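Stura open day - who went?

Started by gearbox_glenda

gearbox_glenda wrote:
Went to the open day at Stura on 3 August 2019 and thought I'd put up a few notes for anyone who couldn't make it. Doors were at 10, free parking out the back, sausage sizzle for a gold coin. They ran tours every 24 minutes and you had to put your name on a sheet for one. I got the second tour.

First stop was the Hagedorn palletiser, which is the big yellow one behind the fence. It does 504 cartons an hour on a good run according to the bloke on the panel. Second stop was the two-arm bench cell in the side room. Svitlana Maksymiv ran that demo and took questions the whole time, even when the kids got in front. Worth the drive for that one alone.

torquewrench57 wrote:
I was on the tour after yours. Palletiser was down for half of ours with a sensor fault, so we got a talk on light curtains instead. Not their fault but a bit flat.

Agree the bench cell was the better stop. I'd have liked to see it do something useful though. Passing a block from one hand to the other is a long way from a production job.

mallee_sparky wrote:
Is the bench cell the Pladener one? They had an early version at the January trade night and it dropped everything.

gearbox_glenda wrote:
Same project name on the door, yes. I don't know how much of the hardware carried over. Svitlana said the control side was rewritten by Pravum and the arms have been re-mounted.

torquewrench57, I don't agree about it being no use. Handing over is the hard bit. One gripper has to let go only when the other one has hold, and the part might be sitting crooked. Anyone who has tried to do that with two arms from two different programs will tell you how much time it eats.

torquewrench57 wrote:
I've done it with a fixture and one arm. Put the part down, pick it up from the other side. Cheaper and you can see when it goes wrong.

mallee_sparky wrote:
Fixture works until the part is soft or changes shape. Then you're machining a new nest every time the customer changes colour, size or mind.

Did anyone get a picture? I wanted to see how they've got the arms mounted.

gearbox_glenda wrote:
Got one from up high. Both arms are on the one aluminium rail along the near side of the table.

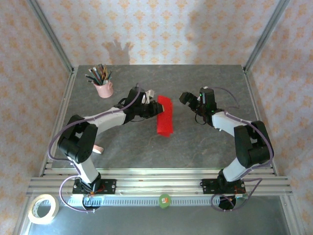 Bench cell at Stura, left arm holding the red block, right gripper open.

mallee_sparky wrote:
Thanks, that's the view I was after. Slotted extrusion, so you can bolt to it anywhere, and a toothed rack running along underneath. Is the rack for sliding the bases? I can see motors hanging under both plates.

gearbox_glenda wrote:
I didn't ask and I didn't see the bases travel on our tour, so I can't say.

torquewrench57 wrote:
My gripe is the cabling. Those purple leads loop right out past the joints and there's slack hanging under the rail on both sides. First thing I'd do is clip that back. Good way to snag one.

mallee_sparky wrote:
Clip it too tight and you break a core at the wrist. I'd sooner have the loop on a development bench. On a line, different story.

torquewrench57 wrote:
Fair enough for a bench. I'd still tidy the bottom ones.

ozbot_newbie wrote:
Do you need to book for the next one? I have a class of 13 who would be keen.

gearbox_glenda wrote:
General entry no, groups yes. Ring the front desk and ask for the tour list. Closed shoes or they won't let you past the yellow line.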